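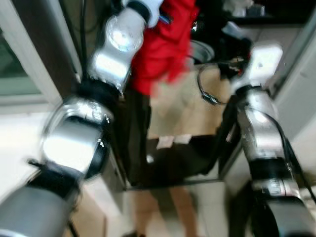

Ticket: Pikar rotary tumbler, plated head pins coming out dull
Status: Closed
Product: Pikar twin-barrel tumbler, stainless shot
Opened: 2023-02-09

Reported fault
Silver-plated head pins and jump rings lose their shine after one cycle. The finish goes grey and wipes off on a cloth as a dark smear. Solid sterling parts in the same load are affected as well, but less. The customer bought the tumbler in September and had clean results until the shot was changed.

Setup as reported
Barrel A: mixed stainless shot, Travley brand, new.
Barrel B: mixed stainless shot, original supply, in use since purchase.
Water to just above the shot. Burnishing compound: Otar liquid, measured by eye.
Run time: 2 hours.

Step 1
Asked the customer to run barrel B alone with scrap sterling wire. Parts came out bright. Motor, belt and drive shaft ruled out.

Step 2
Same test in barrel A. Grey film on the wire and on the inside of the lid. Water was dark grey when poured off, with very little foam.

Step 3
Swapped the shot between barrels. The film followed the Travley shot. Barrel liners ruled out.

Step 4
Checked the shot with a magnet. Not conclusive, as some stainless grades are weakly magnetic. Left a spoonful in plain tap water overnight. No rust in the morning, so it is not carbon steel. Most likely cause is polishing residue or oil left from manufacture.

Step 5
Cleaning run: shot only, no jewellery, flat cola to cover, 5 minutes. Rinsed in a sieve until the water ran clear. Second run with water and a squirt of dish soap, 2 hours. Rinsed again. The first pour-off was nearly black and the second was faintly cloudy.

Step 6
Repeated the sterling wire test in barrel A with fresh compound. Bright, no film.

Note on plated parts
A set of plated head pins was then run for 2 hours and showed brass colour at the tips. This is wear through the plating and is a separate issue. Plated findings should be limited to 5 minutes or left out of the tumbler altogether. The worn pins can't be recovered.

Resolution
New shot to be cleaned before first use. Compound to be measured with the cap supplied. Instruction sheet flagged for an update, as it currently says shot is ready to use from the bag.

Was this helpful? 100 found this helpful
Shares: 5

Comments (3)

copperfold
Same grey water with a different brand of shot. Two soap runs fixed it, didn't need the cola.

Pylypenko Beads
We sell plated findings and get this question a lot. Please don't tumble plated ear wires at all, even briefly. The loops catch and the colour goes there first.

tinsnips
Does the cola step hurt the rubber liner? Mine is already a bit sticky around the lid.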